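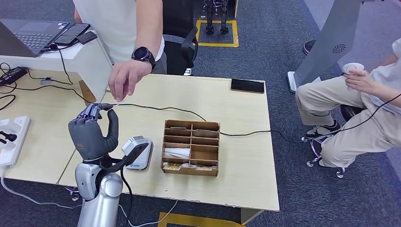
*Fig. 4. Shared table with cardboard organizer, cables and power strips.*

## 4. Setting up the shared table

The Taltholm planning sheet claims this layout "keeps itself tidy." We have our doubts. Any table with two power strips and a laptop nearby will grow cables, so do the steps in order and check them again in September, when the desks get reassigned.

1. Set the cardboard organizer near the middle of the table, where people on both sides can reach it.
2. Give each compartment one kind of item. Small packets go in the bottom row. Mixed compartments are supposedly more flexible – we have yet to see one that didn't end up full of scraps.
3. Lay each cable out full length before plugging it in. Lead it past the organizer, never over it.
4. Keep the power strips at the edge of the table.
5. Leave the laptop up on the white partition and bring its cables down the front.

**Note:** Cable ties (order no. 729) are sold as reusable. Rajitha Dissanayake got two uses out of hers. Buy spares.

**Caution:** Do not pull on a cable that someone at the other end is using. Ask first.

**Caution:** Never plug one power strip into another, whatever the packaging suggests.

Missing parts: ask Griet Vermeulen, extension 911.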